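Vida benchtop tray cell: what it costs and what to plan for

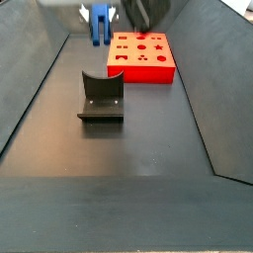
I get asked for a price before anything else, so let's start there. The Vida cell is £4000 with the tray, the mounting plate and one afternoon of my time on the phone while you set it up. The arm and gripper are quoted separately, and so are fixtures. Do put some money aside for those! A red shape-sorter block can sit straight on the tray floor, but most of my customers end up wanting something like the black bracket with the scooped-out back plate, which has a flat base and a couple of bolt holes low down. Gurnelley make ours at £310 each, and if you send them a drawing they'll quote for your own shape too.

The sloped sides are the bit I'd pay for again. Parts that get knocked slide back down to the floor of the tray, where a gripper has some chance of reaching them, and you aren't crawling under the bench all morning. The grey finish does pick up scuffs (mine has plenty) and I've never bothered touching it up.

Things to sort out before you order:

Bench space. Measure to the wall, then allow for the arm swinging behind the tray. Tímea Szűcs at Trenier forgot this and had to turn her whole bench round.

Fingers. The standard pair is fine for blocks, tubs and small boxes. Soft or very thin parts need different ones – ask me first, they're dear.

Spares. I'd budget for 2 extra sets of fingers in the first year. You may not use them, but the wait in January is miserable.

Power and air. The cell takes an ordinary socket. No compressor needed unless you go for the Anex suction head.

Delivery is around three weeks on the standard size, order code 1493. Other sizes take longer and I won't promise a date until the sheet metal is booked in. Schools and colleges can pay in two halves. Leasing goes through Aisling Dolan, who'll want your floor plan and a purchase order number before she sends any figures over.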